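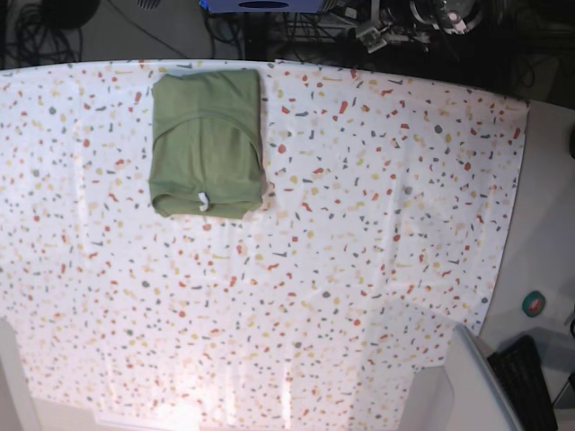
Dace Petrauskas wrote back to the invitation asking whether the talk would cover duplicate finders that delete things on their own, as one of them had eaten half of a shared drive in January. Yes, it will. I have moved that part to the front.

Speaker notes, 9/1/25
Finding and removing duplicate files on Windows
Slot is 30 minutes with questions. Do not run over, the next group needs the projector.

Slide 1 - Title
Say hello, say what the talk is for: people with one or two computers and an external drive that has filled up. It is not for anyone running servers. Ask who has bought a bigger drive in the last couple of years to get round the problem. Wait for hands.

Slide 2 - Dace's question
Some programs have a setting called automatic clean, or quick clean, or similar. It picks one copy from each group and deletes the rest. The program does not know which copy you care about. It might keep the one in your Downloads folder and remove the one in the folder your accounts software reads from.
Turn that setting off before the first scan. Show where it is in Clorar (Options, then Cleaning, second tick box). In Jelavau it is off to begin with.

Slide 3 - What counts as a duplicate
Same name does not mean same file. Everyone has a dozen files called scan.pdf.
Same size is a better clue but still not enough.
The programs compare contents. Most do it by working out a short code for each file, called a hash, and comparing the codes. If the codes match, the files match. Mention byte by byte comparison only if someone asks. It is slower and for home use you will not see a different result.

Slide 4 - The three programs
Jelavau - free, plain window, slow on external drives. Lists results by folder.
Clorar - free for home use, faster, nags you to upgrade. Lists results by size, biggest first, and that is the order you want when space is short.
Drandeo - paid, does photos that look alike as well as exact copies. Trial version shows results but will not delete.
I have no connection with any of them.

Slide 5 - My own scan
Old laptop, Documents and Pictures only, using Clorar. It found 779 duplicate files in 132 groups. The scan took 13 minutes. Most of the groups were phone photos, copied across more than once in different years. The largest single file was a video I had in four places.
Someone will ask how much space I got back. Answer: 12 GB, and nearly all of it came from videos. The small documents made almost no difference and took longest to check.

Slide 6 - Live demo
Use the test folder on the desktop, not the real Pictures folder.
1. Open Clorar, add the test folder.
2. Set the minimum size to 1 MB.
3. Scan.
4. Sort by size.
5. Tick the copies to remove. Point out that it warns you if every copy in a group is ticked.
6. Send to Recycle Bin, not Delete permanently.
If the projector drops out, go to the screenshots at the end of the file and talk over those.

Slide 7 - Folders to leave alone
Windows, Program Files, ProgramData, and the AppData folder inside your user folder. Programs keep their own copies of shared files and will stop working if you take one away. They often look like easy wins in the results. Leave them.
Also anything inside a synced folder, until you have checked what the sync does. Deleting on one computer usually deletes on the others. Urrutia keeps deleted files for a while on the paid plan only - check the current terms before saying how long.

Slide 8 - Backups
A backup is a duplicate on purpose. Unplug the backup drive before you scan, or exclude it in the settings. If you scan it along with everything else, the program will offer to remove your backup, and it will look very reasonable on screen.

Slide 9 - Afterwards
Leave the Recycle Bin alone for a week or two. Use the computer as normal. If nothing is missing, empty it. The space does not come back until you do, so don't be surprised if the drive still shows as full.
On an external drive, check that it has a Recycle Bin at all. USB sticks generally don't.

Questions
Likely ones: Macs (I don't use one, can't say). Music files with different tags (will not show as exact copies). Empty folders (Jelavau has a separate tool for it, under Extras).
Handout has the settings list and the folders from slide 7. Spare copies by the door.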